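Halo Year

Agnes Pringle read the sky at 0600 and wrote it in the book. Altostratus, thin, sun not up. She had done this at Clallden for four winters and her handwriting had got worse each year.

The station sat at 107 metres, on the grey side of the bay. The inland camp, Skekia, was higher and colder and had the better instruments. Benedikt Wegener ran it with one other person and called down on the radio after breakfast.

"We had a halo," he said. "Twenty-two degree, complete, with both sundogs."

"Colour?"

"Red on the inside. Then it went milky."

She wrote that down too, though it wasn't her halo. Gudrun Strobel had told her when she started that you log what people tell you and put their initials beside it. Gudrun had kept the book before her, all 3,872 mornings of it, and had retired in October to a flat with no view at all.

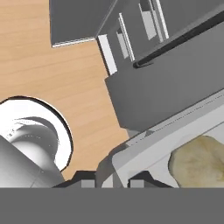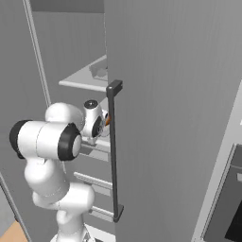
Both images: computer renderings.

At noon the sun was clear of the ridge and Agnes went outside without her hat. There was ice in the air, very fine. She could feel it on her teeth. A pillar stood over the fuel tanks, straight up, the colour of weak tea.

She thought about radioing Benedikt. He would ask for the elevation and she had left the clinometer inside on the hook. By the time she had it in her glove the pillar had shortened, and then a bit of cloud came over and there was only the tanks.

She went in and opened the book. She wrote: sun pillar, faint, height not measured. She put her own initials beside it.

Wiebke Ackermann came through from the kitchen with the kettle.

"Anything out there?"

"There was," said Agnes.

Wiebke looked out the window for a while anyway. Then she poured the tea and they talked about the supply plane, and whether it would bring the grey paint.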